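Horkik Field Data Office
Jun 21, 2023

1/ This thread sets out how the Horkik Field Data Office gathers hand-guided examples for Skarnesden, our learning system for small-object handling. It is addressed to partner sites, to new collectors, and to readers who have asked how an ordinary household comes to be part of the work.

2/ Skarnesden learns from examples. A person holds a gripper, performs a short task, and the recording of that task becomes one episode. A large number of episodes, gathered in many homes and by many hands, is used to train the system. No single episode is of great importance.

3/ Collection is organized in rounds. The present round is named Hatska. Its subject is sorting on soft surfaces: beds, sofas, quilts, folded throws. The previous round, Sun, was limited to tables and counters and closed in December.

4/ The change of surface was requested by the training group. Models trained on Sun performed acceptably on hard tops and poorly on bedding. A soft surface gives way under the fingers, and small objects roll toward the nearest hollow. The examples gathered under Sun contained none of this behavior.

5/ A Hatska session consists of 40 episodes on one surface. The collector puts out a mixed set of household articles and toys, places a tray within reach, and begins. Articles may be taken in any order unless the session sheet states otherwise. 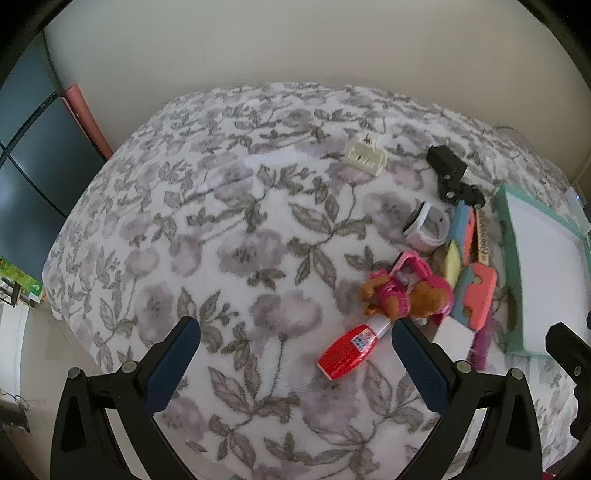 6/ Why are the articles not arranged in rows before a session begins?
Rows teach the system to expect rows. Collectors are asked to put articles down by hand, without measuring, and to let them touch or overlap where they happen to do so. The layout is changed by hand between groups of episodes.

7/ Articles are drawn from what the household already owns, supplemented by a small kit sent from our office. The mix should include hard and soft pieces, straight and curved pieces, and at least one article with a cable or a strap. Collectors should consult the exclusion list in the site manual before adding anything of their own.

8/ The exclusion list is short. It covers open blades, glass, medicine, food without packaging, and anything bearing a person's name or address. Toy versions of excluded tools are permitted. Articles that hold fuel may be used only when empty and only after the site lead has agreed in writing.

9/ Several partner sites have asked about patterned bedding. It is welcome. Large prints, stripes and plain cloth are all accepted, and a site should not replace the household's own bedding for the sake of the recording. The surface is entered on the session sheet in a few plain words, such as "white, flowers, thick pile."

10/ Grip width is calibrated at the start of each session and again after any break longer than a meal. The collector opens the fingers fully, closes them fully, and holds each position until the tone. A session without a calibration entry at its start cannot be used and will be returned to the site.

11/ Speed. Collectors tend to move too fast during their first session and too slowly during their second. The correct speed is the one at which the collector would tidy the same articles without being watched. Site leads should resist giving further guidance on this point.

12/ Failed grasps are kept. When an article slips, the collector continues from where it has come to rest and completes the task. The episode is marked "recovered." In the Sun round too many sites deleted these episodes, and the training group had only 34 of them to work with at the close.

13/ An episode is discarded only in three cases: the recording stopped early, a person's face was captured, or the collector set the gripper down before the task was finished. All other episodes are to be uploaded, including those the collector considers untidy.

14/ Overlapping articles receive particular attention in Hatska. When one piece rests on another, the system must settle which to lift first, and it can learn this only from examples in which a person made that choice. Each session should therefore contain layouts with pieces stacked or leaning. The session sheet has a column for this.

15/ Straps, bands and loops form a second area of attention. A closed loop may be taken by its edge or entered with one finger, and both methods are acceptable. Collectors should use whichever comes naturally and should not switch methods for the sake of variety.

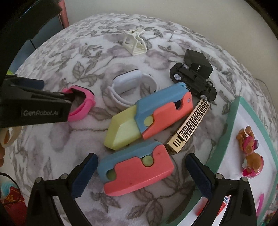
Toy retractable knives, one closed, with a gold-colored lighter and an overturned toy car. Hatska round.

16/ Naming. After each session the collector writes a one-line label for every article. Labels should use the words a member of the household would use. "Toy car" is a good label. "Vehicle, miniature, black" is not, and has been seen more than once this month.

17/ Where two articles would carry the same label, the collector adds a color or a state: "toy knife, open" and "toy knife, closed." Numbers should be avoided. A label such as "toy knife 2" means nothing to the reviewer once the layout has changed.

18/ Review is carried out at our office by Malte Kohlhase and his group. Reviewers check the calibration entry, the labels, and a sample of episodes from every session. They do not grade collectors, and no ranking of sites is kept.

19/ Mr. Kohlhase has asked that the following be repeated: the written label and the spoken task line must agree. If the spoken line is "put the brush in the tray" and the sheet reads "comb," the episode is held until the site has answered. Most held episodes in this round have been held for this reason alone.

20/ The target for Hatska is 195 sessions across all partner sites. As of this week 100 have been received and accepted. The round will stay open until the target is met. Sites that have finished their share may request more sheets from the office.

21/ Households are paid per session at the rate given in the site agreement, whether or not every episode passes review. A household may withdraw a session after upload by writing to its site lead. The recordings are then removed from storage and from any training set not yet in use.

22/ Collectors work for no longer than one session without a rest. The gripper is light, but kneeling or leaning over a bed is tiring for the back and the shoulders — more so than the table work of the previous round. A low stool is included in the kit and should be used.

23/ A note on finger pads. Lint from bedding gathers on the pads more quickly than expected. Please clean them with the dry cloth supplied. Damp wipes leave a film that alters the grip for several episodes afterward, and two sites have had to repeat calibration as a result.

24/ Questions received since the last notice, in brief. Pets should be kept out of the room during recording. Lamps may be on or off, but should not be changed partway through an episode. Curtains may remain as the household prefers.

25/ Partner sites using the earlier session sheet should move to the current one before their next upload. The two differ only in the columns for stacked articles and for surface. Sheets already submitted in the old form do not need to be redone.

26/ Requests for kits, stools and cloths go to the site lead in the first instance. Matters concerning held episodes go directly to Mr. Kohlhase's group, with the session number in the subject line. The next notice in this series will cover uploads over slow connections.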